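Good practice for hand-held gripper collection in people's homes
Speaker notes, Memham session, Tuesday, 10 am

Opening
Say who the talk is for: people who write the rules for collection sites and people who have to follow them. Slides are thin on purpose. Take questions as they come up, except on payment, which has its own slot after lunch.

The Pendo rules started as a single page. They now run to 17 points and most sites use 10 of them. I will cover the ones that get broken most.

1. Leave the table as it is
Homes are useful to us with their ordinary things in them. Operators should not clear a table before a session. They may move anything sharp, anything hot and any medicine. Everything else stays, including shopping.

Mention the Woldemariam site. Their operators tidied for the first month and we had to ask for the sessions again.

2. Jaws open before the approach
Both grippers start wide, with the pads clear of the work. Pause, then move in. Drimasow wanted the pause taken out to save time. We kept it, as it gives a clean start point for whoever cuts up the recording later.

Stacked dishes need more care than single ones. On the slide, the bowl at the top of the stack leans inside a metal basin, with more dishes nested underneath. The rule for a stack like that is top item first, one item per lift, and set it down flat before going back for the next. No dragging the whole stack by its lowest rim.

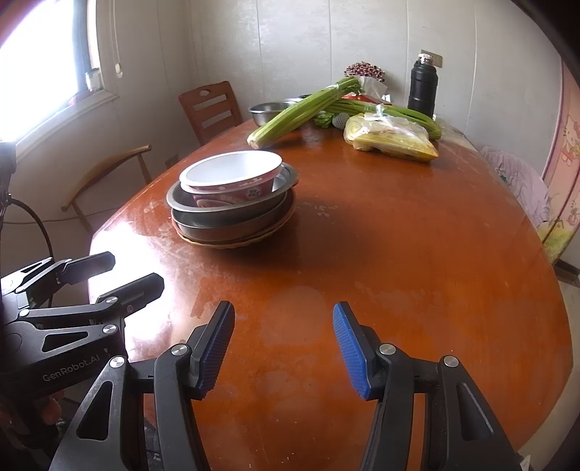 3. Food
Fresh vegetables may be handled in the bag or out of it. Wipe the pads before and after, with a food-safe wipe, and log it. Bags stay tied unless the task says to open them. Anything that drops on the floor goes in the bin and the householder is paid for it.

Expect a question about raw meat. The answer is no, at every site.

4. Cables and breaks
Walk the cable route before starting. No cable across a doorway. Operators stop after 3 tasks in a row, put both grippers down and rest their hands. Site leads should book the breaks in, or they get skipped.

5. Records
We hold 4000 session sheets and the commonest gap is the condition of the surface. Ask for existing scratches and worn varnish to be written down before work begins, and get the householder to sign. It takes a minute and it has settled two complaints already.

Close
Put the contact slide up. Paper copies of the rules are by the door. If there is time, go back to point 2 and ask who still leaves out the pause.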